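Andow Camera Club, minutes of the Tuesday evening meeting, June

I'm on minutes again, so forgive my shorthand. We started at 7:14, once somebody had found the key to the projector cupboard.

Film or digital night: this took up most of the evening, and I enjoyed it! The proposal was to give over one meeting a month to film only. I spoke in favor (I've been shooting on my old Vakov since college and I'm not about to stop), but a few people pointed out that lab prices have gone up again and newer members don't own a film body. We settled on every other month, with the club's two Bartoš loaners available to sign out. Agreed by a show of hands.

Lens swap: going well. One member brought back the 200 mm and said it was too soft in the corners, another said it was lovely, and we left them to it. Please put the caps back on, front and rear.

Money: we have $514 in the account. I asked if we could spend $64 of it on a new backdrop roll, because the gray one is creased beyond saving. Approved. I'll order it this week.

Bimotby print show: the deadline is the end of the month. Prints should be matted but not framed, with your name on the back in pencil. I still haven't picked mine, so no judgment from me.

Tabletop practice: next month's theme is texture and color on a plain surface. Bring small household things, mixed materials, nothing precious.

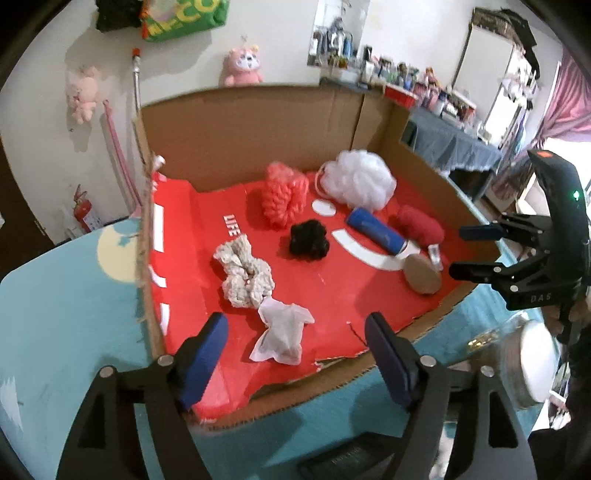 Bath poufs, yarn and small bottles in a shallow cardboard box.

We also talked about window light versus the two softboxes, and I think most of us want to try both. Bring a tripod if you have one.

Any other business: the coffee fund is empty. Wrapped up at 9, and I locked the door behind us.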